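Thu 7 November

People keep asking me when they can buy a machine that does the housework. I have a dishwasher and a vacuum that gets stuck under the couch, and I read a lot about robots, so I get the question at most family dinners. My answer this year is the same as last year, with a few small changes.

The easy chores for a person are the hard ones for a machine. Folding a dish towel takes me three or four seconds and I can do it while talking. A towel has no fixed shape, though. It lands in a different heap every time, and the arm has to work out where the corners went before it can do anything useful.

Putting things away is a little better. Hard objects keep their shape, and a two-finger gripper can manage a lot of them if they are small and light. Candy on sticks is a fair test, with a thin stick to pinch and a round head that wants to swing.

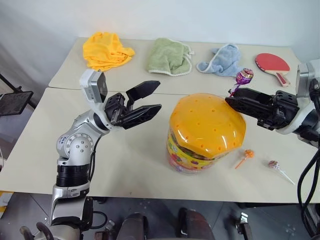
*One lollipop held over the lid of the candy jar, two still on the table. Towels and a paddle at the back.*

The lid is full of small round holes. A kid would put a stick in one without looking. For an arm, that means knowing where the tip of the stick is, even though the fingers are holding it somewhere else, and then lining it up with a gap not much wider than the stick. If the grip is a bit crooked, the whole thing is off.

Shop floors have it easier. I spent 15 years in packing at Ferkik, and the parts came down the line facing the same way all day. The machines there were fast and very dumb, and that was fine. My kitchen does not work like that – the jar is never where I left it.

So, can they do chores yet? Some of them, slowly, on a clear table with good light. I would trust one to sort the cutlery drawer before I let it near the laundry. I'll write about the vacuum next time, once I get it out from under the couch.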